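第4章 布たたみセルの日常運用

対象:ドロサム(Drotham)縫製仕上げ課 2階ライン担当者
改訂:2026年5月17日 担当:Azlan Pangaribuan

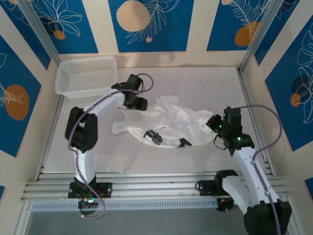

本章は、たたみ工程を双腕セルに移したあとの、始業から交代までの手順をまとめたものである。立ち上げと原点調整は第3章、清掃と部品交換は第6章を参照のこと。セル内の作業はこれまで手たたみ台で行っていた工程の一部にあたり、大判の布と襟付きの品は引き続き手たたみ台で扱う。

4.1 担当の区分

セル担当:布の投入、運転の開始と停止、停止記録の記入。
手たたみ担当:セル対象外の品、およびセルから戻された布の仕上げ。
検品担当:両方の仕上がりの確認。検品基準は従来どおりで変更なし。

セル担当と手たたみ担当は2時間ごとに入れ替わる。続けて同じ持ち場に入る場合は、班長の Endang Lumbantobing に申し出ること。セル担当の時間も手当の区分は変わらない。

4.2 始業時の手順

1. 操作盤の主電源が「切」になっていることを確かめる。
2. 床面に糸くず、クリップ、ねじ類が残っていないか見る。残っていれば取り除く。
3. かごを所定の位置に置く。かごの向きは床の印に合わせる。
4. 両腕のケーブルがレールや関節に挟まっていないか、目で確かめる。
5. 主電源を入れ、表示灯が緑になるまで待つ。60秒たっても緑にならないときは4.5へ進む。
6. 操作盤で「Odo」を選び、品番を読み込む。
7. 布なしで一度だけ空運転を行う。左右どちらかの腕の動きが引っかかるようなら、運転を始めない。

注意:手順2から4は必ず主電源を切った状態で行う。腕が止まって見えても、通電中は手を入れてはならない。

4.3 布の投入

1. 「一時停止」を押し、両腕が待機位置に戻るのを待つ。
2. 布を床面の中央に置く。広げる必要はない。しわが寄ったままでよいが、固く丸まったものは一度ほぐす。
3. 手を抜き、足元の線の外に出る。
4. 「再開」を押す。

注記:導入当初は布をきれいに広げてから入れる人が多かった。広げても結果は変わらず、投入に時間がかかるだけなので、この手間は省いてよい。

注記:湿りの残る布は入れない。乾燥工程に戻す。

4.4 戻し布の扱い

3回つかみ直してもたたみに入れない布は、画面に「戻し」と表示される。セル担当は一時停止して布を取り出し、手たたみ台の棚に置く。試行期間中の戻しは1日におよそ37枚だった。この枚数は担当者の成績としては扱わない。

戻し布が棚に30枚たまったら、セル担当は運転を止めて手たたみ台に入る。片方に仕事が偏らないよう、Kha Phí の提案で加えた決まりである。急ぎの納品があるときも同じとする。

4.5 止まったとき

1. 非常停止を押す。理由がわからなくても押してよい。押したことの報告は口頭で足りる。
2. 主電源を切る。
3. 停止記録に時刻、品番、気づいたことを書く。原因の推測は不要。
4. 布が腕の先に挟まっている場合は引っ張らない。保全の Huw Morgan を呼ぶ。
5. 保全の確認が済むまで再投入しない。その間の担当者は手たたみ台に移る。

注意:関節部の覆いを現場で外さないこと。外してよいのは保全担当のみ。

4.6 交代時の引き継ぎ

次の項目を口頭で伝え、記録簿に名前を書く。

・読み込んでいる品番
・戻し棚の残り
・その時間帯に止まった回数
・かごの交換の有無

引き継ぎの時間は休憩に含めない。

4.7 講習と人員配置

セル担当に入る前に、Rebecca Bortolotti の講習を受ける。講習は勤務時間内に行う。受講していない人は、短時間でも代わりに入れない。講習を希望しない人は手たたみ担当のままでよく、その場合の勤務表は現行のものを使う。

2階ラインの人数は8月の見直しまで変えない。見直しの前に各班で聞き取りを行うので、持ち場の入れ替えの間隔や腰、肩の負担について書き留めておくこと。用紙は記録簿の後ろに綴じてある。

4.8 関連する章

第3章 立ち上げと原点調整
第6章 清掃と部品交換
付表B 品番とかごの対応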